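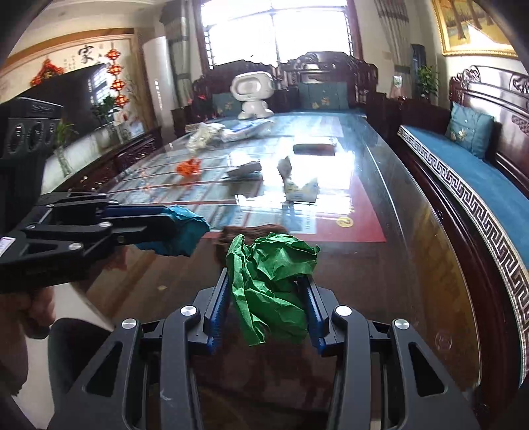

According to Kausar Durrani, a reserve is a loan the author makes to the publisher without being asked, and the contract should say when it gets paid back.

Print this article | E-mail this article

Reserve against returns

A reserve against returns is a sum held back by a book publisher from an author's royalties to cover copies that bookstores may send back. It appears as a deduction on the royalty statement and is released, in whole or in part, in a later accounting period. The term is used mainly for printed books. E-books and downloaded audio are usually exempt because few copies are refunded after the first days.

Background

Most trade books are shipped to stores on a returnable basis. A store may send unsold stock back for credit within a period set by the publisher or distributor. Copies shipped are therefore not final sales, and a royalty paid on all of them could exceed what the author has earned. Publishers seldom recover such overpayments in cash, so they withhold part of the royalty at the start.

Calculation

The reserve is stated either as a percentage of royalties or as a number of copies. The two methods give the same result when one royalty rate applies to every copy, but can differ when the rate rises with sales. If a publisher ships 2,000 copies and sets the reserve at half, royalties are credited on 1,000 copies and the rest are held. Genre paperbacks tend to carry higher reserves than hardcovers. Thrillers and mysteries sold through supermarkets and airport stands are often given the highest, as display space there turns over quickly.

Where an advance has not earned out, the reserve has no immediate effect on payment. It does delay the point at which the advance is recovered.

Contract terms

Older contracts often allow a "reasonable reserve" and leave the amount to the publisher. Newer ones may set a ceiling, a time limit, or both. The standard form used by the crime imprint Skirkora caps the reserve at 15 percent after the first statement and requires full release by period 4. Grutside, which publishes mostly paperback originals, sets no cap but lists the reserve on a separate line for each edition.

A statement that combines actual returns with the reserve in one figure cannot be checked by the author. Dirceu Sampaio has argued that the opening reserve, the amount released, and the closing reserve should each be shown. Audit clauses sometimes give the author access to these figures on request.

See also: Advance; Joint accounting; Remainder; Royalty statement

Reader comments

Bråten: The section on mixed rates is too short. If the held copies fall in the higher bracket, which rate applies on release? My contract doesn't say.

Lundance: Mine says the rate in force when the copies were shipped. Check the definitions page at the back.

Bråten: Found it, thanks. Same wording as yours.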